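Laundry room opens at Mosquera House, and residents are already lining up their baskets

By the Tradcombe Neighbor news desk

There is finally a place to wash clothes at Mosquera House! The new laundry room on the ground floor opened its door to residents this month, and if the chatter on the stairs is anything to go by, it's the best thing to happen to the building since the elevator came back.

For years, anyone on the upper floors without a hookup of their own had to haul everything down Faltia Street to the coin laundry, which closes at 8 p.m. and has a habit of running out of change well before that. Now the trip is an elevator ride in slippers (we saw several pairs on opening morning, and one very fine bathrobe).
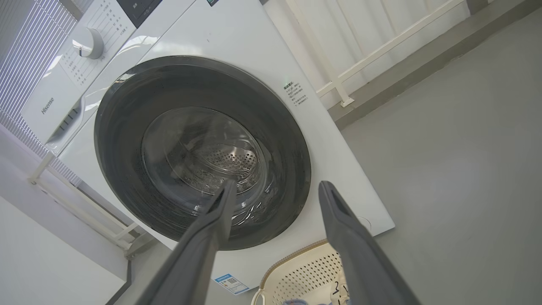 News | 3 min read

The room used to be a storage space for paint and old window screens. It was cleared out over the winter by the Trinden housing co-op, which runs Mosquera House and two smaller buildings nearby. New pipes went in first, then the drains, then a fresh floor, a smooth gray one that is easy to mop and kind to dropped socks.

The washers are white front-loaders, and the one we got a good look at is a Hisense, with a round white knob for picking the program and a big glass door that lets you watch the whole thing go around. The printing on the front is in Chinese, so the co-op has put together a one-page guide in English and Spanish that walks through the cycles in plain words. Copies are in the lobby, next to the mailboxes. Take one home, because it's good! It even has a section on what to do with wool.

A wash costs nothing extra for the first month. After that it will be added to the monthly building charge for households that sign up, and skipped for those that don't. The co-op set aside $2,791 for the plumbing and came in under that, with the leftover going toward shelves and a folding table.

Sign-ups have been quick. Of the 233 apartments in the three Trinden buildings, 106 have already put their names down for a laundry key, and the sheet was still filling when we left. Residents of the smaller buildings are welcome to use the room too, and a good number of them say they will happily walk over with a bag on their shoulder.

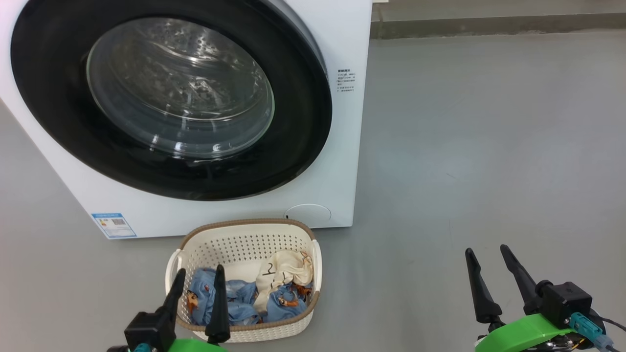

A big round door and plenty of clear floor at the new Mosquera House laundry room.

The room is open from 6 a.m. until 10 p.m. every day. There is no booking system for now. The co-op wants to see how things settle before adding one, and the request is simply to come back when your cycle is done and move your things along. A pencil and a pad hang by the door for leaving a note if you have to step out.

A few other house rules, all of them pretty painless: measure your detergent, leave the door ajar afterward so the drum can air out, and check pockets before anything goes in. Pens are the big worry. So are crayons, as any parent in the building will tell you. Rugs and pet beds should still go to the coin laundry, where the machines are made for heavy loads.

What we liked most was how quickly the place turned into somewhere to hang around. On opening morning people were trading stain tips before the coffee was poured. One neighbor swears by dish soap on grease. Another was equally firm about cold water and patience, and the two of them were still at it when the muffins ran out. Somebody had brought a paperback to leave behind, and by noon there was a short stack of them on the windowsill.

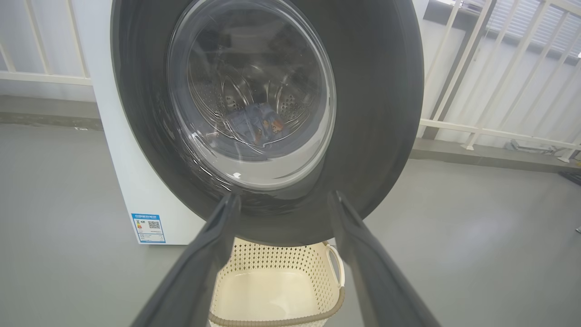

The kids had opinions as well. Several asked whether favorite shirts could go in on their own so they could be ready by bedtime, and the answer from the grown-ups was a fairly firm no. Small loads are fine if you're in a real pinch, but the co-op would love to see fuller ones, and a few families on the third floor are already talking about pooling their whites.

Dryers are next on the list. The wiring is in place, and the co-op hopes to have them running by December. Until then, there are drying racks to borrow, signed out from the same shelf as the spare keys, and the clotheslines in the back courtyard are open to everyone on dry days. Bring your own clothespins.

Residents who haven't signed up yet can pick up a form in the lobby or slide a note under the co-op office door. Keys are handed out between 4 and 6 in the afternoon.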